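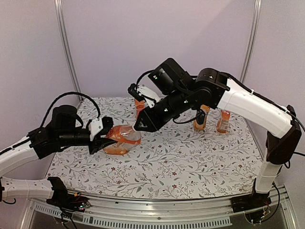

Sep 21, 2019

Hultwood Records to issue complete Paquette radio recordings

Double album restores 1970s studio sessions from first-generation tapes

Hultwood Records has confirmed the January release of Uvari: The Radio Sessions, a two-disc set by the progressive rock group Paquette. The set collects all surviving material that the band recorded for regional radio between 1972 and 1975. It will be issued on CD, on double vinyl and as a 24-bit download.

Paquette formed in the West Midlands as a five-piece with two keyboard players and no regular lead guitarist. The group released one studio album, Fliliven, which sold poorly on its first pressing and was deleted within two years. Original copies have since become hard to find in playable condition. The radio recordings were made in the same period, and include several pieces that were never taken into a commercial studio.

Source tapes

Earlier unofficial releases of this material were taken from off-air cassettes, with the usual faults: limited treble, speed drift and announcements spoken over the opening bars. The new edition uses quarter-inch stereo reels held by the band's former management and transferred to the Hultwood archive last year. A total of 31 reels were examined. Most ran at 15 inches per second and were in good order. Five had begun to shed oxide and were baked at low temperature before transfer.

All reels were played back on a machine aligned to the test tones recorded at the head of each tape. Where tones were missing, alignment was set by ear against a neighbouring reel from the same session. Transfers were made at 96 kHz and 24 bits.

No noise reduction has been applied to the main programme. Clicks caused by poor edits were repaired by hand, and one dropout in the left channel of "Canal Reach" was filled from a safety copy. Compression was not used at the mastering stage, so the discs will play at a lower level than most current releases. Listeners may need to adjust the volume to suit.

Contents

Disc one covers the first two sessions in broadcast order. It opens with an early version of "Salt Meadow", taken at a slower tempo than the one on Fliliven and with a longer organ introduction. Disc two contains the final session and a concert recording made before a small invited audience. The concert includes the only known performance of the title piece, "Uvari", which occupies a full side of the vinyl edition.

Two tracks appear in mono. Stereo masters for these could not be traced, and the label decided against artificial widening. A false start and a short tuning passage have been kept at the beginning of "The Lower Field" - both were present on the reel and lead directly into the performance.

Packaging

The CD edition comes in a card wallet with a 30-page booklet. This contains recording dates, line-ups, tape box details and a list of the instruments used at each session. The vinyl edition is pressed at 45 rpm on sides one to three and at 33 rpm on side four, where the length of "Uvari" requires the slower speed. Lyrics are printed on the inner sleeves.

A limited run of 260 numbered vinyl sets will include a reproduction of the original tour poster. These are available by mail order only, with one copy allowed per customer. The standard vinyl edition is not limited and will be stocked by independent record shops.

Availability

Advance orders are open now through the Hultwood Records mail-order service and will be sent out in the week of release. Download codes are supplied with both vinyl editions, but not with the CD. Review copies will be provided as downloads. Press requests should state the publication and the preferred file format, and should be sent to the Hultwood Records press office.

Ends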